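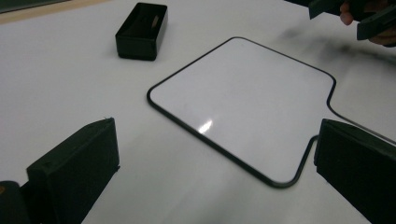

A blank board with a black border and a small black box, on one of the white tables at Grilletti.

The open day at Grilletti began at 10, and by the time I had found the right door the coffee was down to the kind that comes with grounds. The firm makes whiteboards and desk supplies in Requena, and once a year it lets the public in to look at them.

Leire Carretero led our group. She has walked this route often enough to do it backward, and did. We saw the cutting room, then the storeroom, where 400 boards were waiting in cartons for a school order, and then the room I had come for, the one with the white tables, where you are allowed to touch things.

I had expected to feel nothing about a blank whiteboard. I have sat in front of plenty, usually while someone looked for a pen that worked. But a clean one on a white table has a certain calm to it – mostly border, at first glance, until the shine gives it away.

Bonifacio Garrido, who runs finishing, talked about corners for quite a while. He is in favor of round ones. A man behind me asked about square ones and got a look.

Lunch was a cheese roll. The shop at the end takes cards but would prefer not to, and I came away with two erasers I have no board for. The bus back is the 61, from the far side of the parking lot, and it does not wait.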